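The Uniform Myth

Every actor under thirty, it seems, now has a "uniform." Open any celebrity profile and there it is, somewhere between the breakfast order and the new movie: she only wears navy, he has worn the same boots since drama school, they gave up patterns after a breakup. We are supposed to find this charming. I'd like to see the closets.

I spent a good part of September reading these interviews, and the claims started to blur. A plain white shirt is a sign of seriousness. A beat-up jacket is a sign of loyalty. A gown is something a stylist forced on you, and you couldn't wait to get it off. What I rarely found was a price, though the jacket usually had one. The "old thing" on one recent cover was a Casado coat that sells for $3,203, and it looked about as old as my lunch. 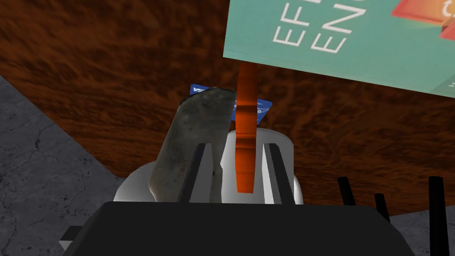 The trade depends on this kind of talk. Skondby, a label that barely advertised four years ago, now dresses half the young cast of the cable drama Hevside, off camera as well as on. The actors call the clothes comfortable. Maybe they are. They also arrive in boxes, free, with a note. A pair of the plain gray pants costs the rest of us $579, and I have tried them on. They are pants.

Casimiro Arroyo, who has dressed performers for 22 years, told me I was being unfair, and then told me most of what I needed. A client does have taste, he said, but by the time it reaches a magazine it has been through a fitting, a publicist and a lunch with the brand. He keeps a rack of new clothes that have been washed over and over until they look slept in. He wouldn't say whose they were.

I asked whether any of his clients really did wear the same thing every day. He thought for a while and named one, a stage actor who owns four black sweaters and has never been asked about them.

What bothers me is the modesty of it. The old stars lied too, but they lied upward - furs, lemon-yellow convertibles, a hat for every dog. You knew you were being sold something. The current version asks you to believe that a person with a contract at Suden perfume just threw this on.
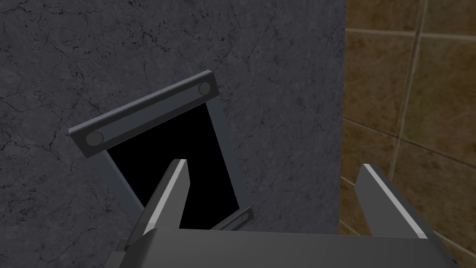

Arroyo disagrees with that last part. "You think the furs were more truthful because they were bigger," he told me on the phone. "The girl in the gray pants likes the gray pants. She got them free, fine. She still wears them to the grocery store, and I can't get her out of them for a premiere."

I believe him about the grocery store. I'd believe him more if there hadn't been a photographer in the parking lot at seven in the morning.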